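Tranorik Standing Desk Frame: Review After a Year of Daily Use

I bought the Tranorik frame in June of last year and have worked at it most days since. It's a two-leg electric frame sold without a top. You supply your own, or you buy one from them for more than it should cost. I paid $576 for the frame with the four-button handset. The basic up/down handset is cheaper and I would not get it, for reasons I'll come to.

I write technical manuals, so my day is mostly typing, with a lot of paper spread out next to the keyboard. I had been using a fixed desk from Hoxha for years. There was nothing wrong with it except the height, which was too tall for me sitting and no use at all standing.

Assembly

The frame came in one box. It weighs 71 pounds according to the label, and the driver left it at the bottom of the stairs. Get help carrying it. My neighbor Adel Hegazy took the other end and it was still an unpleasant trip.

Putting it together took an afternoon. The crossbars slide into each other and are locked with set screws, and you choose the width before you tighten them. The instructions show this step after the feet go on. Do it before. Once the feet are attached the frame wants to tip while you're measuring.

All the bolts are the same thread, in two lengths. The long ones are for the feet. If you use a long one on the top bracket it will come through a thin desktop, so check before you drive it in. The hex key in the box is soft and mine rounded off before I was done. I finished with my own.

The top

I used a white top I already had, one inch thick. The frame's brackets have slots instead of single holes, which helps if you're not starting with a new piece of wood. I drilled pilot holes and used the supplied wood screws. They've held.

White was a mistake for me, or at least a commitment. Coffee wipes off, but pencil marks and rubber scuffs take some scrubbing, and under a ceiling light the glare is tiring by late afternoon. I put a gray felt mat under the keyboard and that fixed most of it. If I were buying again I would pick something mid-toned with a matte finish.
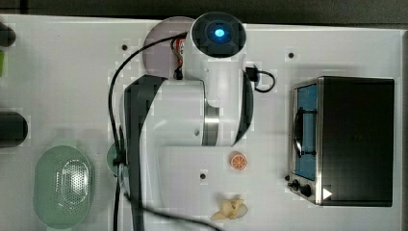 Depth matters more than width. Mine is 30 inches deep, and at 24 I would have the monitor too close to my face. The frame will take a top up to 32 inches deep, though the feet are only 27 inches long, so I wouldn't hang anything heavy off the front edge.

Stability

At sitting height it doesn't move. At my standing height, 41 inches, there is a slight side-to-side sway if I lean on it, and a little monitor shake when I type hard. I got used to it within the first few weeks. Salma Shawky, who I share the office with, is six foot one and runs hers at 46 inches. She finds the shake annoying and has moved her monitor to a wall mount.

Front to back it's better than I expected. I can rest my forearms on the front edge with some weight and the desk stays put. On carpet you need to level the feet again after the first month, once they've sunk in. On a hard floor you can skip that.

Motors and noise

There's a motor in each leg. Going from my sitting height to my standing height takes 14 seconds. The sound is a low hum, quiet enough that I've raised the desk during calls and had no comments. The start is soft but the stop is a bit abrupt, enough to ripple a full cup of coffee.

The collision sensor is the weak part. It's supposed to back off when the desk meets something on the way down. Mine came down on the arm of my chair and pushed hard before it reversed, leaving a dent in the armrest. There are three sensitivity levels and the default is the lowest. Change it to the highest on day one. To do that, hold the down button and the 1 button together until the display blinks.

I've had to reset the frame twice, both times after a power cut. The display shows an error and the desk won't go up. You hold the down button until it reaches the bottom and clicks. It's easy once you know, but the explanation is on the back page of the manual in very small type.

The handset

Four memory buttons. I use two of them. This is why I wouldn't get the basic version: if you have to hold a button and watch for the right height every time, you'll stop changing position after a week or so. With the presets I switch four or five times a day.

The display goes dark after ten seconds, which I like. The handset screws to the underside of the top and sticks out an inch in front. I bump it with my chair now and then.

Cables

You get six adhesive clips and a mesh tray. Throw out the clips. All of mine had dropped off by the end of summer. The tray is decent, wide enough for a power strip and a laptop charger. Leave enough slack in anything that runs to the wall. I had a monitor cable that was fine sitting and pulled tight standing, and I only noticed when the screen went black.

I added a cable sleeve from Haltell that runs down one leg, and it has been fine.

Compared with the Wisis

Salma's desk is the Wisis, which was $154 more. It's faster and the sensor is much better. The control box is smaller and leaves more room for your knees. The sway at full height is the same as far as I can tell. Her warranty is longer by two years. If you have small children or a cat that sleeps under the desk, I'd pay the difference for the sensor alone.

Would I buy it again

Yes, at this price, with the better handset. Over 1,000 or more ups and downs it has given me no mechanical trouble. If you're over six feet, try one in person first, at your own standing height, with a monitor on it.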